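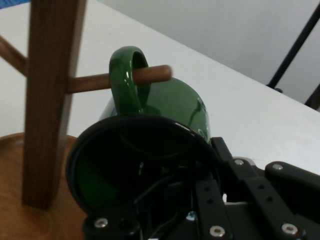 A green mug on one of the pegs, with the square post of the tree to the left.

Mug trees on trial in the Lernthorpe tea room

The first of the wooden mug trees has been set up on the long white table in the Lernthorpe tea room, and it will stay there until the end of August. If it suits people, the same kind will go into the ground floor kitchen at Vavthorpe, where the cupboard over the sink has been the subject of most of the kitchen comments in the suggestion book this year.

The reason for trying it is simple enough. The cupboard shelf at Vavthorpe is deep and not very high, so mugs get stacked two high and pushed to the back. The ones at the front are used every day and the ones at the back come out when there is a meeting. In the spring clear-out we found 35 mugs in there, and 7 of them had chips on the rim or a crack running down from the handle. Most of the chips were where one mug had been standing inside another. Those seven have been thrown away.

A tree takes up less room than a tray of mugs and there is no stacking. It has a round base and a square upright post, with the pegs coming off the post. The handle goes over the peg and the mug hangs on its side. It is not a new idea, and plenty of you will have had one at home at some point.

Which tree we chose

We looked at two. The first was a metal one from the Pumov catalogue, with thin curved arms. It was cheaper, but the arms were so springy that a heavy mug set the whole thing nodding, and the coating had started to come off at the ends before we had finished looking at it. It has gone back.

The second is the wooden one now on trial, ordered through Chatzigeorgiou, the kitchenware shop near the station. The pegs have rounded ends and the handle slides on without scraping. The shop has agreed to hold 4 more at the same price until we decide, which would be enough for both kitchens and the two meeting rooms.

Which mugs fit

This is the part that needs some attention. A mug tree depends entirely on the handle, and our mugs have been collected over many years from many places.

The green mugs are the best match. The handle is a thick round loop with a good opening, and the tip of the peg comes through clear on the other side.
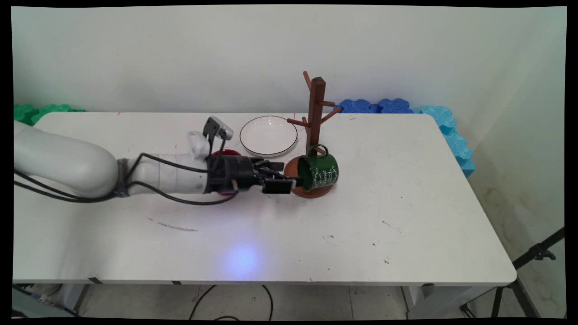 Green mug on the tree, slightly right of the middle of the long table.

The tall white conference mugs are less good. They have a narrow handle set close to the side, and you have to turn the mug to find the angle. They do go on, but please don't force them. If it takes a push, put the mug in the cupboard as before.

The small espresso cups should not go on the tree at all. Their handles are too small for the pegs, and they will be kept on their saucers on the lower shelf. Very large soup mugs should also stay in the cupboard, as they knock against whatever is hanging beneath them.

Using the tree

Dry the mug before you hang it. This matters more with a tree than with a shelf, as any water left inside runs to the rim and drips onto the base, and bare wood marks quickly. There are clean tea towels in the second drawer. If you are in a hurry, leave the mug on the draining rack and hang it up later.

Push the handle well back along the peg, towards the post. A mug hung right at the tip can be caught by a sleeve. When taking one off, hold the tree by its post with your other hand if the pegs opposite are bare.

Try to keep the two sides even. If there are only a couple of mugs left, put them on opposite sides. The tree is steady when it is evenly loaded, and less so with three heavy mugs all facing the same way.

Do not move the tree by its pegs. Pick it up by the base and take the mugs off first if it is full.

Cleaning

The tree cannot go in the dishwasher or be left in the sink. A wipe with a damp cloth once a week is enough, followed by a dry one. The kitchen rota for Lernthorpe now has a line for this, straight after wiping down the microwave. Tea splashes should be wiped off when you see them – they are harder to shift from wood than from the table top.

If a peg works loose, leave a note on the board by the door and take the mugs off that side. The pegs can be glued back in, but the glue needs a night to set.

Your own mugs

Personal mugs may be hung on the tree during the day, space permitting. Please take them back to your desk by 5 pm. Anything left overnight will be treated as a shared mug the next morning, which has already led to one or two disagreements at Vavthorpe and we would like to avoid more.

We are not planning to buy any new mugs for now. Once the chipped ones were out, there were still enough left for both sites. If more are needed in the autumn, we will look for a shape close to the green ones, with the same size of handle.

What happens next

There is a sheet of paper pinned up beside the kettle for comments. So far it says that the tree is easier than the cupboard, that it gathers dust, and that somebody would like it nearer the fridge. Vavthorpe people who are over at Lernthorpe for the day are welcome to write on it too.

The decision will be made at the end of August and reported in the next issue, along with the new dates for defrosting the fridges.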